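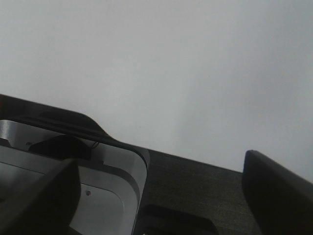 # About Alva

Alva is a sandwich counter and lunch kitchen. We make cold sandwiches to order for people who walk in, and we make boxed lunches for offices and schools. We have been at it long enough to have settled on a few ways of working, and this page explains them.

## How we set up

Each sandwich is built on a plate, on a plain white table. The bread and fillings wait on either side in clear plastic containers, and the plate goes in the middle. We keep the layout the same from one order to the next so that a person coming on shift at 6 in the morning can start without asking where things are.

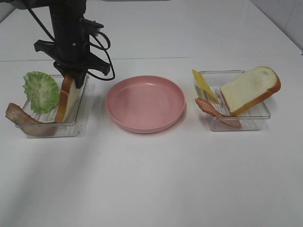 The clear containers replaced a set of lidded steel ones. They are shallow, so slices can stand on edge and be picked up one at a time. We refill them in small amounts through the morning. Anything left in an open container at the end of lunch goes out with the compost.

Our basic sandwich is ham, cheese and lettuce on sliced white bread. On a busy day we make 303 of them before noon, which is as many as our bread order allows. The baker we buy from, Pesis, delivers once a day and doesn't do a second run.

## What we put in

We keep the list short. Bread, ham, sliced cheese, leaf lettuce, and on request mustard or butter. Lettuce is washed and dried in the back before it comes to the table. The bread is never toasted at the counter.

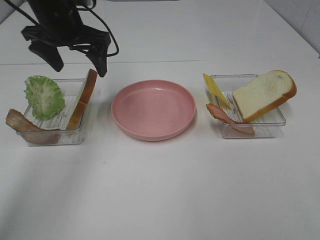 Lundeo wrote to us after an office order that the lettuce was still crisp at two in the afternoon, but that the bread could be cut thicker. We passed this on to the bakery. Thicker slices are now available for orders of 80 or more, if you ask when you book.

Boxed lunches come with a piece of fruit and a drink. The drink is a can of Jumex or a bottle of water. Please tell us how many of each you want, as we can't swap them at the door.

## Building the sandwich

The bottom slice goes down first, then ham, then cheese, then lettuce, then the second slice. New staff spend their first 2 shifts only on this.
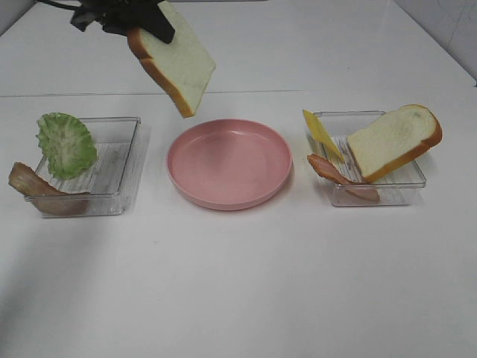 We cut corner to corner unless the order says otherwise. School orders are cut into four.

## Ordering

- Counter: open from 7 a.m. until the bread is gone
- Boxed lunches: order by 3 p.m. the day before
- Large events: up to 1,000 sandwiches, with two weeks' notice
- We are closed for most of August

Allergy questions should be sent with the order. Our bread contains wheat, and we have no separate area for gluten-free work.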